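Thursday, December
By the service desk

Ticket 164: Ternard smart bulbs stuck on pink after update

Status: reopened

The owner reports that every bulb on the Munport hub went magenta at 6 p.m. and stayed there. The app still shows "warm white." The first reply from Ternard support was to restart the phone. I did that. I have never seen restarting a phone fix a bulb, and it didn't fix these.

What I checked first

1. App version. Current, or so the app claims.
2. Wall switch off for 39 seconds, then on. Still pink.
3. Removed one bulb from its group and controlled it alone. Brightness changes, color doesn't. That makes me doubt the "network congestion" answer, as a congested network shouldn't pass one command and drop the other.
4. Looked at clear plastic under the light. Support says owners often mistake a slightly warm white for pink. Judge for yourself.
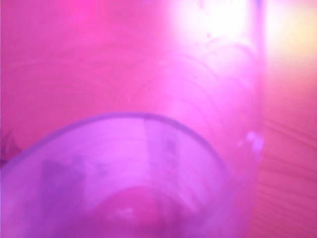
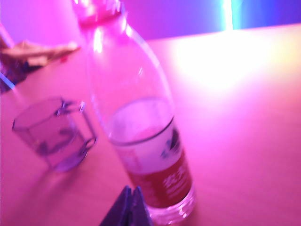
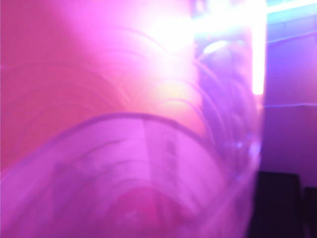
Pink and magenta in all three. I don't call that warm white.

What support suggested next

A full factory reset of the hub, which wipes all 12 schedules. I asked what the reset was supposed to clear and got a link to the same help page. I held off.

What changed something

In the hub's own settings page (not the app) there is a line called "scene lock." It was on. The owner says it was never touched, and I have no way to prove that either way. I turned it off, waited 2 minutes and sent warm white again. The bulbs in the hallway answered. The rest needed the wall switch cycled once more.

Still open

The update notes say nothing about scene lock. Ternard marked the ticket solved before I had written back, so I reopened it – I want to see the setting stay off through the next update. Schedules have not been tested since.

Comments

Same thing with a Solheim hub, so I wouldn't blame Munport. Scene lock was on for me too.

Mine went back to pink the next morning. Don't close this yet.

Has anyone tried it with Fellex bulbs? Their support told me it can't happen, which I'll believe when I see it.

Contact the service desk | Copyright, all rights reserved | Back to top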